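Jolten Insect Handling Kit
Gekstead Education Supplies, Invertebrate Studies range

The Jolten Insect Handling Kit is intended for supervised observation of live beetles and other small, non-stinging insects in schools, nature centres and museum programmes. It is supplied as a set for 4 participants and may be used indoors or at field sites.

Insects may be observed in the viewing dish or on the bare hand and forearm. Dark, glossy specimens are best examined in even, diffuse light, as direct sun produces glare on skin and obscures the legs and antennae. 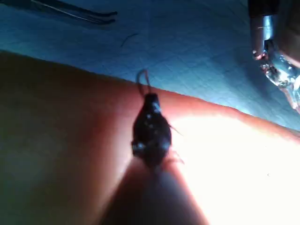
Participants should remain seated during handling and keep the arm low over the tray. Insect repellent, sunscreen and scented hand cream must be removed with soap and water beforehand. Hands are to be washed again at the end of each session.

Contents
4 viewing dishes with vented lids
2 soft transfer brushes
3 hand lenses
1 handling tray, 19 cm deep
1 supervisor's guide

Live insects are not included. Replacement lids and brushes are available separately under the Hudum label. Institutions may order on account through the Chukwu distribution centre, which is closed on Tuesday.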